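4. Puesta a punto de la pinza y de la cámara de muñeca

Antes de meterte con esta sección, haz la 3 entera (anclaje y alimentación de los brazos). Yo me la salté la primera vez que monté una célula Brerkden, por pura impaciencia, y acabé desmontándolo todo dos veces. Lo que sigue vale para los dos brazos; empieza por el que prefieras y, cuando termines, repítelo en el otro.

Vas a necesitar el juego de llaves Allen, un paño que no suelte pelusa, bridas de velcro y el portátil con Lirard Panel ya instalado. Yo tengo además una linterna pequeña siempre a mano, que los tornillos de abajo se ven fatal.

4.1 Limpiar y revisar la pinza

1. Pon el brazo en posición de servicio (menú Brazo > Servicio) y espera a que el panel muestre el código 200. Si te sale otro, vuelve al apartado 3.6.

2. Pulsa la seta de emergencia. Sí, también si solo vas a mirar una cosita.

ATENCIÓN: con la seta pulsada los motores quedan sin fuerza y el brazo puede bajar un poco. Sujétalo con la otra mano y no metas los dedos entre las mordazas.

3. Pasa el paño seco por la guía y por la cremallera, de un extremo al otro. Nada de aire comprimido, que mete el polvo justo donde no lo quieres (lo digo con conocimiento de causa).

4. Abre y cierra las mordazas a mano, muy despacio. Tienen que correr igual de suaves en todo el recorrido. Si notas un salto, busca suciedad entre los dientes antes de pensar en cambiar piezas. ¡Casi siempre es eso!

5. Repasa los tornillos del bloque superior. Apriétalos en cruz, sin hacer el bruto: el bloque es pequeño y la rosca se pasa con facilidad.

4.2 Conectar la cámara

6. Enchufa el cable en el lateral de la cámara hasta que haga tope y deja una curva amplia antes de la primera brida.

7. Gira la muñeca a mano hacia los dos lados. Si el cable se tensa en algún punto, suelta la brida y dale más holgura. Con los cables del brazo haz lo mismo, que queden bucles amplios y sin pellizcos en las articulaciones. 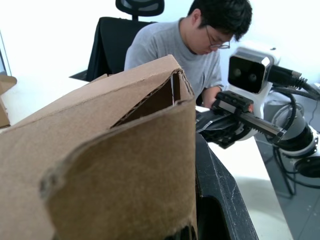 Figura 34. Revisión junto a la pinza, con la cámara de doble lente montada en la muñeca.

NOTA: los cartones del embalaje, mejor fuera del alcance de los brazos antes de rearmar. Guarda la caja grande aunque esté hecha polvo; el servicio técnico de Dunleavy te la pedirá si hay que devolver un brazo.

4.3 Rearmar y calibrar

8. Aparta las manos, comprueba que no haya nadie apoyado en la mesa y suelta la seta.

9. En el panel, entra en Pinza > Cero. Las mordazas se cierran del todo y se vuelven a abrir. Apunta la lectura de apertura máxima; debería dar 376. Con una lectura más baja, repite desde el paso 3.

10. Abre la vista de cámara y comprueba que llegan las dos imágenes. Si una sale en negro, desconecta el cable, vuelve a conectarlo y reinicia solo el módulo (no hace falta apagar la célula entera, aunque a mí me costó varios reinicios enterarme).

11. Coge la pieza de prueba, ponla en la mesa y lanza la rutina Brestby a velocidad lenta. Quédate al lado de la seta mientras dura.

Si aparece el error 64 a mitad de la rutina, la pinza está haciendo más fuerza de la que espera. A mí me ha pasado siempre por apretar de más en el paso 5: afloja un cuarto de vuelta, repite el cero y vuelve a probar. Si sigue igual, pasa a la sección 7, donde explico cómo sacar la cremallera.

Revisado el 12 de marzo de 2025.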